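Teleoperating two arms: demos look fine, policy doesn't learn. What am I doing wrong?

Last updated: December

Anjana Pramanik

I'm teaching a two-arm setup a small tabletop task by remote control. I've recorded 90 demonstrations so far. The trained policy brings both grippers to the middle of the table, where they hover at each other like two people at a door. Then the time limit runs out. The grippers do meet in my recordings as well, so I suppose it's a faithful student.

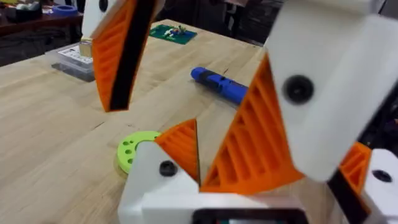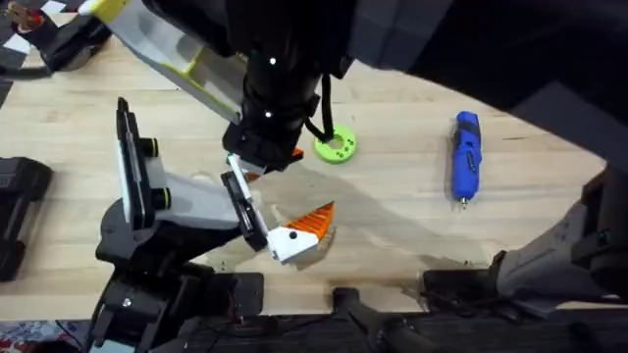
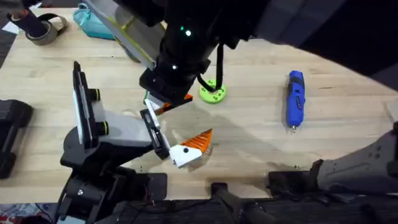

Wrist view first, then two views of the whole table. The green ring is in all three.

I drive both arms myself, one per hand, and I stop to think a fair amount. Do I need more demos or better ones? My labmate Taheri votes for more, but he isn't the one driving.

Shahram Sadeghi

Better ones, then more. Your pauses are being learned. If you sit still with the grippers close together while you make up your mind, the policy sees a pile of frames where the right answer is "don't move," and it will agree with you forever. Go through the 90 and trim the idle stretches, or redo the worst ones. Decide before you start which arm goes first and stick to it every time. When I went through our set at Pokthorpe, 700 frames of one episode were me reaching for coffee.

Move the ring around between episodes too. If it always lies in the same patch of table, the policy may ignore it and just memorize the motion.

And practice. My first 20 or so I threw out on principle.

Zivina

just get more data. we had 2,085 episodes and it worked fine

Oner

Zivina, some of us have to sleep. We got ours going with 773, after deleting everything recorded past 11 p.m. Agree with Shahram on the pauses. Also check that the wrist camera and the table cameras share a clock. Ours were off by half a second and the robot was always slightly late to its own task.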